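Home | Projects | Students | Contact

Waiting times at Drekley Airport security
Siwan Lloyd and Haf Morris, October 13, 2022

We timed 243 passengers from the end of the line to the bag belt, over 2 mornings. Drekley has had fewer staff on the early shift since last winter, and the airport asked for numbers before the November schedule starts.

The longest wait was 52 minutes. Almost 100 of the passengers waited more than half an hour. Families took longer at the trays, but most of the delay came from lane three opening late. 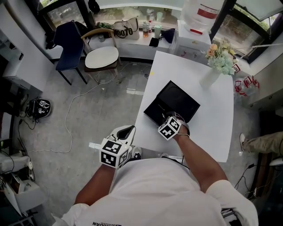

Our count leaves out transfer passengers, who use a separate door. Mared Owen checked the timing sheets and found four with no end time, so those were dropped before we worked out the results.

We use cookies to remember your settings. Accept

Contact the department | Back to top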